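Le coton, d'où ça vient ?

Ton tee-shirt, tes chaussettes, la serviette de la salle de bain. Souvent du coton. Et le coton, c'est une plante ! Un petit arbuste qui aime la chaleur. Beaucoup de soleil, pas de gel.

D'abord la graine. On la sème au printemps, en avril par exemple. Puis viennent des feuilles, puis des fleurs. La fleur tombe vite, en quelques jours. A sa place, une petite boule verte : la capsule. Elle grossit, elle sèche, et crac, elle s'ouvre. Dedans, plein de poils blancs tout doux. Ce sont les fibres. Elles poussent sur les graines, un peu comme des cheveux.

Ensuite, la récolte. A la main ou avec de grosses machines, ça dépend des pays. Il faut enlever les graines, sinon impossible de filer. On nettoie, on peigne, on tord les fibres ensemble et on obtient un fil. Essaye avec un bout de coton de la pharmacie : tire doucement en tournant entre les doigts. Tu vois, ça tient ! 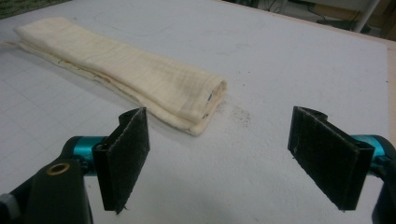 Après, le tissage. Des fils dans un sens (la chaîne), des fils dans l'autre (la trame). Dessus, dessous, dessus, dessous. Pour le tissu éponge, on ajoute des fils qui font des petites boucles. Plus de boucles, plus de place pour l'eau. Voila pourquoi une serviette éponge sèche mieux qu'un drap.

Et la couleur ? Le coton est souvent blanc cassé au départ. Il y en a aussi du brun, naturellement. Pour le rouge ou le bleu, on teint. Le fil ou le tissu, les deux marchent.

A l'atelier-musée de Pladbridge, il y a un vieux métier à tisser avec 452 fils de chaîne. Il faut les passer un par un avant de commencer. Long, très long. Un seul fil cassé et on doit s'arrêter pour le renouer.

Petits mots à retenir :
Capsule : le fruit du cotonnier.
Filer : faire du fil.
Trame : les fils qui vont d'un bord à l'autre.

La prochaine fois : la laine, et comment on tond un mouton.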